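Your open rate is flattering you

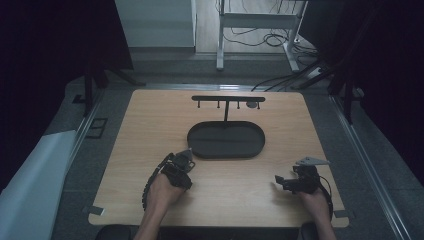 A subscriber wrote in last month with a complaint I have come to look forward to. Her shop's spring email had gone to 1,018 people, and Plosora, the service she sends it with, reported that 800 of them had opened it. She had sold 11 teapots. Where, she wanted to know, were the other 789 customers hiding?

Mostly in the machinery, I'm afraid. An email "open" is recorded when a tiny invisible picture in the message gets loaded from a server. Many mail programs now load that picture on their own, in the name of privacy, whether or not a human being has been anywhere near the message. Company spam filters do it too. Some of them go further and click every link to see if anything nasty falls out, which explains the mystery reader who visited all her pages inside the same second, including the returns policy.

It works the other way as well. Somebody who reads with pictures turned off can go over your newsletter twice, forward it to a sister and still be marked down as a person who never opens anything. We then send that loyal soul a "we miss you" email. I have had a few of these from firms I was reading at the time.

Thodoris Stefanou, who looks after the mailing list at Kodikara, gave up on opens last July. He left the column in his monthly report for one more round to see if anyone would ask about it, then deleted it. His list is close to my correspondent's in size (1,007 at last count) and he now tracks replies, orders and unsubscribes. The numbers are much smaller and his boss took a while to get used to them. "I went from a very popular newsletter to an ordinary one over lunch," he told me.

If you can't bring yourself to drop opens altogether, a few things will help. Compare your own sends with each other and leave other people's averages alone - they were collected from different lists, with different mail programs, and quite often by somebody selling something. Look in the settings for an option to leave out automatic opens. Dridberg has one, Zitton has one under a different name, and neither catches everything. Ignore any click that arrives within a few seconds of delivery. And before you clear out your "inactive" readers, check them against your orders. My correspondent did, and found that two of her teapots had gone to people she was about to delete.

She has kept them on the list. The subject line for the next one is still under discussion.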